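Sunday, August 25, 2024
Dye bench notebook, Jirov workshop

Came in to finish the iron black trials on the wool, with the building quiet and both burners free. Picking up from the last entry: the tannin baths were made Friday and left covered. Both had a skin on top this morning. Skimmed it off, strained through muslin, no smell worth mentioning.

Yarn is the Dolline two-ply, scoured last week, 10 skeins. Two of them felt greasy when I wetted them out, so they went back through a hot wash with a little soap and two rinses. Someone should check the rest of that carton before it gets used for anything pale. For black it matters less, but grease shows up as brown flecks and we had that problem in February.

Bath A is oak gall, bath B is the sumac leaf from Sarnaslow. Same weight of dry stuff in each. B is much yellower in the pot. Brought both up slowly over an hour and held them just under a simmer for another hour. Thermometer on the left burner still reads high compared with the glass one. I went by the glass one.
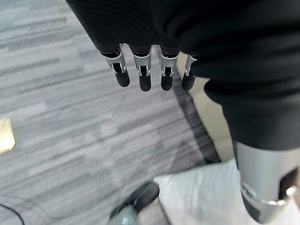 Iron bath

Used the ferrous sulfate from the new tub. The old tub has gone rusty orange all through the top layer and I would not trust the weights from it. Five skeins from each tannin bath, squeezed out and put into iron while still warm.

A went gray in under a minute and was a decent charcoal at ten minutes. B took longer and stayed on the green side. Kept everything moving with the glass rod. The first skein in (tag 131) sat folded on itself for a bit while I was looking for the timer, and it has a lighter stripe where the fold was. I put it through a second time and the stripe is weaker but still there. Use it for tests only.

Lifted all of them at fifteen minutes, aired them on the rack, then back in for five. Airing makes more difference than the extra time in the pot. After airing, A was close to the Kinoshita sample card in the drawer, maybe slightly browner by the window. B is an olive black. Nice color, wrong job.

Did one side test with logwood over iron on a B skein, 200 ml of the leftover extract in fresh water. That pulled the green out right away. It is the deepest black of the day and I'd like to see how it looks once it has been washed three or four times. Tagged 901 so it doesn't get mixed up with the plain sumac ones.

Rinsing was slow. The A skeins needed five changes of water before it ran clear, B needed four, and the logwood one was still giving off purple at seven, so I left it soaking in the gray bucket. Please don't tip that out. If you need the bucket, move the skein to a clean one with cold water.

Rub test on white cotton, damp, twenty strokes:
A leaves a faint gray mark.
B leaves almost nothing.
The logwood one not tested yet, still soaking.

Hand feel: A is harsher. I think there's too much iron in it for the weight of wool, and we all know what that does to the fiber after a few years. Next round I want to cut the iron by a third and make up the depth with a second dip in tannin instead. It will cost another hour of gas.
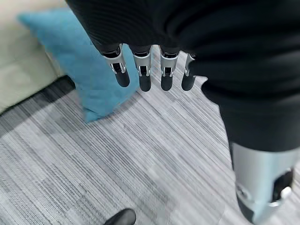

Can the spent iron bath be saved for the next batch?
For grays, for a week or so, if it is kept in a full jar with the lid on tight. Once it turns orange and drops sediment it will give rusty patches, so make a fresh one for black.

Other things. The pH strips are down to the last few. The big enamel pot has a chip inside near the handle, down to bare metal, so I've marked it with tape and it should only be used for iron work from now on. The scale drifted twice while I was weighing galls and needed to be zeroed each time. New battery first, before we blame the scale.

Still to do: dry weights for all ten, light test strips from A, B and 901 in the south window with half of each covered, write up the recipe for A with the lower iron. Galls need ordering as well, there is enough left for one more bath this size.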